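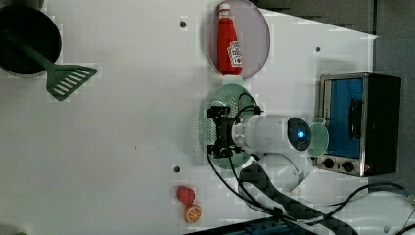
The shared kitchen returns to the regional town

In the former dairy cooperative at Preltusen, the ovens are lit before five in the morning. A pastry cook works at the far bench until nine, when it passes to a maker of preserves, who must leave it bare by one. The afternoon belongs to caterers. The building was closed for eleven years and reopened in March as a licensed kitchen available by the hour, one of a growing number of such premises in regional Australia.

The model is older than it looks. Country halls were long fitted with commercial stoves on the understanding that any household might need to feed a wedding or a funeral. What has changed is the regulatory setting. A person who sells chutney at a weekend market is, in law, the proprietor of a food business, and the domestic kitchen in which that chutney was once made will seldom satisfy an inspector without considerable alteration. Separate handwashing, coved flooring and a compliant grease trap are beyond the means of most households, and beyond the permission of most landlords.

Preltusen charges by the hour and asks for a bond of $400, refundable after six months. Membership was expected to come chiefly from established caterers. In the first half-year the kitchen recorded 1,652 hours of use, of which 759 were booked by people who had never previously sold food. They included a retired shearers' cook, two sisters producing Sri Lankan short eats, and a high school teacher whose lemon myrtle shortbread is now stocked by the Zava grocery stores along the highway.

A question of storage

Operators of these kitchens agree that bench space is rarely the constraint. Storage is. A sauce maker filling 500 bottles in a session requires somewhere to put them while the labels set, and somewhere else to put the empties beforehand. Cool room shelves are let separately at Preltusen, and the waiting list for them is longer than the list for the kitchen itself. Allergens complicate matters further. Nut products are confined to a single lockable bay, and members who work with sesame are rostered to the end of the day.

Equipment raises its own difficulties. Shared knives go blunt and shared scales drift. The Brudico kitchen, two hours to the south, abandoned common utensils altogether and now requires each member to bring a marked tub. Preltusen has kept a common stock, though cutting boards are replaced quarterly at the members' expense – a decision that occupied the better part of two general meetings.

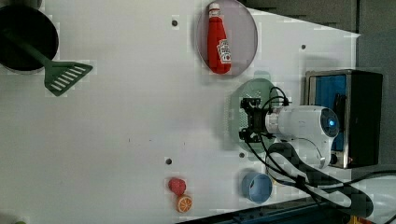
Costs and who carries them

Few shared kitchens recover their full costs from hire fees. Gas, insurance and the servicing of exhaust canopies fall due whether or not the benches are occupied, and demand is markedly seasonal. Bookings rise steeply from October as Christmas orders are prepared, then fall away until Easter. Preltusen meets the shortfall by letting its front room for cookery classes and children's programmes, and by a modest annual grant from the shire, which owns the building and receives a peppercorn rent.

Whether councils ought to support such ventures remains a matter of dispute. Café proprietors, who pay commercial rents and rates, have objected in several towns that they are obliged to compete with subsidised newcomers. Supporters reply that the newcomers buy their flour, jars and eggs locally, and that several have gone on to lease shops which had stood vacant on the main street. Reliable evidence on either point is scarce, and the shire has undertaken to review the arrangement when the present grant expires.

Members tend to describe the benefit in more practical terms. Recipes that behave well at household scale often fail when multiplied, and a morning spent beside a more experienced cook can save a season of discarded batches.

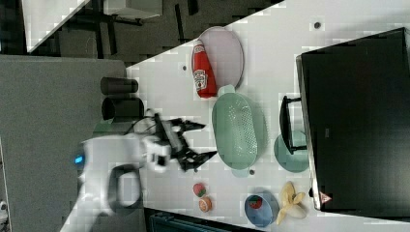
Mabli Jenkins, whose relishes are sold under the Jenkins name, considers the subsidy argument to have been badly framed. Her first year of trading, she says, earned less than her hire fees, “and no café lost a single customer to me in that time”. She would prefer to see the shire publish its figures, including the rent, and charge established members a higher rate once their turnover allows it. She would pay it herself, she adds, provided the money went towards a second cool room.

The proposal is to be put to members before the October bookings open.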